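Preparing a shelf demo for open day: box leaning at the back, wide gripper, what should visitors see?

Posted by tamsel_r in Robots and Automation, 10/14/26

Hello all. I help with the open day of our technical college in Wistley, and this year our group has the corner with the shelf simulation. The visitors stand in front of a large screen and watch the robot pick groceries from a wooden shelf. It is all simulated, no real hardware will be in the room. We call the setup Brukard and it has 16 short tasks, from which I should choose 6 for the public.

My difficulty is with the choice. In July we made a small trial for parents, and many of them lost interest while the gripper was approaching slowly. I set the approach speed low on purpose, so that people can follow the fingers. At the moment the camera at the wrist is what we put on the main screen, with the fingers open and the cardboard box standing a little to the left of them.

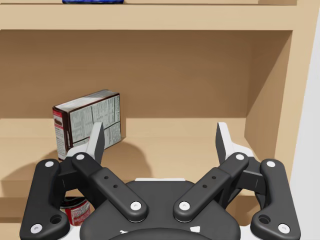
I like this task because a visitor understands immediately what the target is. But the box leans on the back panel, and I am not sure if it is better to go for it straight or to come a bit from the side. When I go straight, the left fingertip sometimes touches the box first and it turns. Then I must reset, and the reset takes long enough that people walk away.

My second point is the camera. With the wrist view nobody from the audience can tell how many arms there are, or where the lower shelves are. The other possibility is the view from low in front, with both arms and the whole unit. There the tin and the round can on the upper shelf are easy to see, but the small things on the lowest shelf are partly hidden. Should I show one view or both? Please consider that we have only one large screen and that the groups change every few minutes.
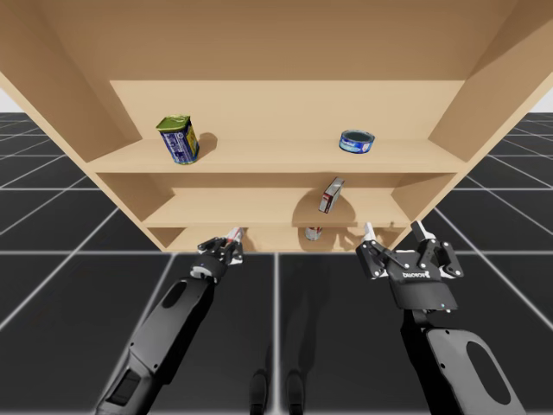 Ollin47
Both views, side by side, with the wide one bigger. We ran a similar stand at the Ballport science evening and people kept asking "where is that" when we showed only the wrist camera. A person who arrives in the middle needs to find the arm first. Keep the wrist view small in a corner and make it big only when the fingers are close to the object.

For the box: shift your approach to the left until it is centered between the fingertips, then go forward. I would not try the side approach in front of an audience unless you have tested it many times. Also save the start state and bind the reset to one key, so you are not clicking in menus while a group is waiting.

kettle_drum
just speed it up, no one is going to watch a slow robot

m.farrow
I do not agree fully with the answer before me. Fast approach, yes, but slow down for the last part, otherwise the visitors miss the grasp and ask you to repeat it.

For the selection I would take tasks with different shapes. Two boxes after each other look like the same task to somebody who does not work with this. A box, then a tin, then a short can is more interesting for them, and you can talk about why a round object is harder to hold. Leave the lowest shelf for the end of the day, when the groups are smaller and they can come nearer to the screen.

tamsel_r
Thank you for the replies. I centered the fingers on the box this afternoon and the turning is gone in 3 tries, so I will keep the straight approach. The reset key I still have to make. About the two views I must ask if our computer can draw both without becoming slow.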